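The weigh-in

Five in the morning, November, and Cyril Parsons is already on his second tea. Returns season. Bags everywhere, and every one of them has to go on a scale before it goes anywhere else.

He runs the parcels side at Lasov, a small outfit that sends out clothes and homeware for bigger names. Jalmont is one. Kendus another. Twenty-seven years in post rooms of one sort or another, and what he wants to talk about is plastic mailing bags.

"A box sits there. A bag doesn't want to sit." Quite. Boxes have corners. Bags slump, they slide, they hang over the side and rest on the bench, and then your reading is rubbish. A parcel that's 200 grams heavier than the label says gets a surcharge, and the surcharge lands weeks later when everyone has forgotten which parcel it was.

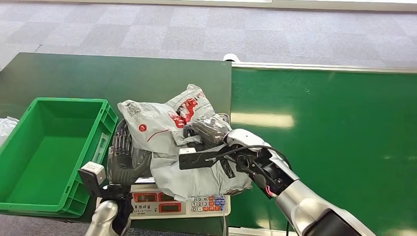
So, the Parsons method. Zero the scale first, every time, even if you did it a minute ago. Squash the air out. Fold the loose end under so that it isn't touching the bench. Bag in the middle, then hands off and wait for the number to settle. Most people read it too soon, he reckons. They see a figure and write it down while its still moving.

Then check the seams. A bag that has split in transit gets a new one over the top, old label covered, and it's weighed again with the new bag on. Two bags, two lots of plastic, and yes it does add up over a morning.

Lindemann, who he worked for before this, had everyone guess the wieght first. He got good at it. Still plays it now, under his breath, before the scale gets a say.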